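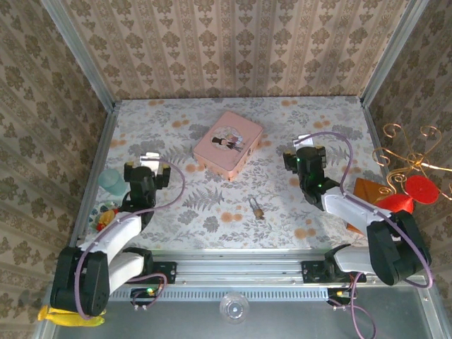 4. Running your first chores

By now both arms should be bolted to the front rail, plugged in and past their self-check. Well done, because that's the dull part over. This section of the Neltia bench guide takes you through the first real jobs, and it also tries to give a fair answer to the question everybody brings with them: can a pair of arms do household chores yet?

Some of them, yes! Slowly, on a good day, with the table laid out kindly. I still get a thrill each time a lid comes off cleanly, and I have watched it more times than I should admit. But there are jobs a six-year-old does without looking that will keep you busy until December, so please read 4.5 before you promise anyone a tidy kitchen.

4.1 Before you start

You will need one lidded box, one small padlock with its key, one plate, one cup that doesn't mind being dropped, and a cloth. Leave a few other household things near the edges of the table. A bare table makes everything too easy and teaches you very little about chores.

1. Switch on the left arm, then the right.
2. Wait for a green light on both control boards.
3. Lift each cable by hand and check that it can follow its arm to full reach without pulling tight.
4. Press Home. Both arms should move to their rest position and stay there.
5. Smooth the table covering flat. Start from the middle and work outwards.

CAUTION: Keep hands, sleeves and hair outside the side rails whenever the arms are live. The grippers are not strong, but they close quickly and they will close on a finger.

Note: A patterned covering is fine, and we rather encourage it. Real tables have flowers and stripes on them. Expect a few grabs at printed petals in the first hour or so. If it carries on after that, go back to section 3 and repeat the table scan.

4.2 Opening and closing a box

The best first job by a long way. It uses both arms, you can see straight away whether it has worked, and nothing gets broken.

1. Place the box near the middle of the table, where both grippers can reach it.
2. Turn it to an angle. Square-on is easier, so save that for when you are stuck.
3. Choose Two Hands, then Lid.
4. The left gripper steadies the base. Check that it is touching the base only and not the lid.
5. The right gripper takes the lid and lifts.
6. Let the arms put the lid down and return to rest before you touch anything.
7. Choose Reverse to close it again.

If the whole box rises with the lid, the left grip is too high. Lower it one step and try again. If the lid jams halfway, slow the lift down; a tin with a snug lid wants a slight rock from side to side, which you will find under Lid, More.

We ran this job 339 times at the Skirkisstead workshop before writing these steps. Boonmee Jaidee, who wrote the Lid routine, kept a tally of every failure on the back of a door. Most were the same one: a gripper nudging the box on the way in and then reaching for where it used to be. The cure is step 6. Be patient between moves.

4.3 Picking up a padlock

Small, heavy for its size, slippery, and a lovely test.

1. Lay the padlock flat on an open part of the table, well clear of other things.
2. Choose One Hand, Right, then Small Item.
3. Aim for the body of the lock. The shackle looks like a handle but it tends to roll in the grip.
4. Set the grip to 14 on the dial.
5. Lift a hand's width, hold, and lower.

Once that works ten times running, try passing it from the right gripper to the left in mid-air. The first clean pass is a great moment. Have someone else in the room if you can!

Note: Turning a key in the lock is not supported in this release. The Bostavlow group has managed it with the lock clamped down, and we're following their work closely, but we haven't got it to repeat with the lock loose on the table.

4.4 Clearing a plate and cup

1. Put the plate within easy reach of the left arm, with nothing on it.
2. Choose Clear, Plate. The gripper takes the rim and slides the plate before lifting.
3. Choose Clear, Cup. Use the lowest grip setting that holds.
4. When both are to one side, choose Wipe and hand the cloth to either gripper.

CAUTION: Do not use hot drinks, glass or anything you are fond of. Keep all liquids away from the control boards.

See-through cups are hard. The cameras lose the edge against a busy background and the gripper may close on air beside the cup. A strip of coloured tape around the rim helps a great deal.

4.5 What to expect

With the table laid as in 4.1, our lid job now succeeds 92 times in a hundred. Move to a box the arms have not met and that drops sharply. The padlock lift is fairly steady, the mid-air pass much less so. Wiping is good on flat surfaces and poor in corners. Folding cloth is still beyond us, though the Bukhari add-on has a trial routine you are welcome to play with.

Speed is the other thing. A person clears this table in moments, and the arms will take several minutes.

4.6 After each session

1. Press Home and wait for both arms to stop.
2. Switch off the right arm, then the left.
3. Wipe the gripper pads with a dry cloth.
4. Check the bolts along the front rail and tighten any that turn by hand.
5. Write down the cycle count. Pads should be changed at 2000 cycles.

Section 4 last revised June 2026. Spare pads and cables are listed in section 7.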